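The Case for Emptying the Office Bin Less Often

Opinion

16 February 2021

Most public buildings are cleaned on a schedule that was written for other buildings. The contract calls for every waste bin to be emptied every evening and every liner to be replaced, whether the bin holds a full day of paper or a single envelope. The Pelport Institute for Public Buildings believes that this practice should end, and that the owners of offices, libraries and town halls should begin by taking the daily liner out of their contracts.

The daily liner has a long history. It entered standard cleaning agreements at a time when desks were assigned, lunches were eaten at them, and ashtrays were emptied into the same container as the mail. Few of those conditions remain. The wording has survived because it is simple to check. A supervisor can see at a glance whether a liner is new. It is much harder to see whether the door handles were cleaned properly, and so the handles receive less attention in the contract than the bins do.

In September the Institute completed a review of cleaning agreements held by 27 municipal owners in the Cundier district. Of these, 19 required a new liner in every bin on every working day. Only 3 made any distinction between food waste and dry waste. Several of the agreements had been renewed more than once without a change to the section on waste, and the same spelling error appeared in a number of them.

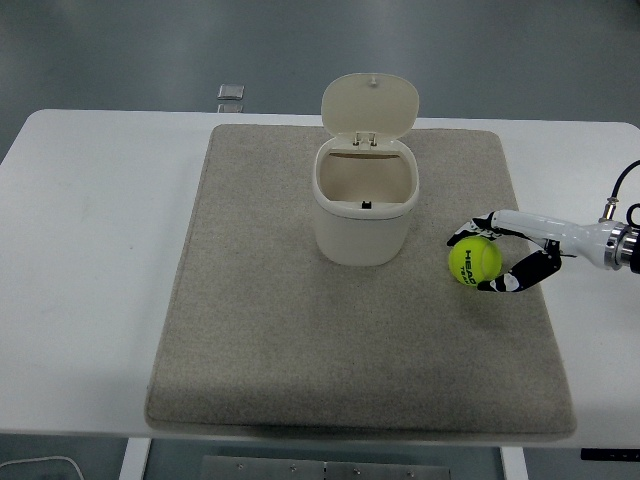 Photo: Pelport Institute for Public Buildings

A small bin for dry waste does not need a liner at all. It can be tipped into a larger container and wiped out when it needs wiping. Food waste is a separate matter and should be collected every day, from a limited number of shared points with lids. Where owners have drawn this line, cleaning staff have been able to spend the recovered time on restrooms, kitchens and stairwells, where the public is most likely to notice it.

Two objections deserve a reply. The first is that employees will complain. Some will, particularly where the change is announced by a notice on the wall and nothing more. At the Le Roux building in Cundier, the owner wrote to each department a month ahead and kept the old service in the meeting rooms for the first season. Complaints were received and answered, and the new schedule was kept.

The second objection is more serious. Cleaning firms may treat a shorter task list as grounds for shorter hours, and the people who would bear the cost are among the lowest paid in any public building. The Institute does not support a change made on those terms. The contract should state that hours remain at 100 percent of their present level and should name the tasks to which the time is moved. An owner unwilling to put this in writing should leave the schedule as it is.

The regional purchasing guide, known as Midetti, is due for revision this year. Its model contract still contains the daily liner clause, and many smaller towns copy that contract in full. We ask the editors of the guide to remove the clause, to require a separate schedule for food waste, and to add the protection of hours described here. Towns whose agreements expire before the revision appears can make the same changes themselves by written amendment.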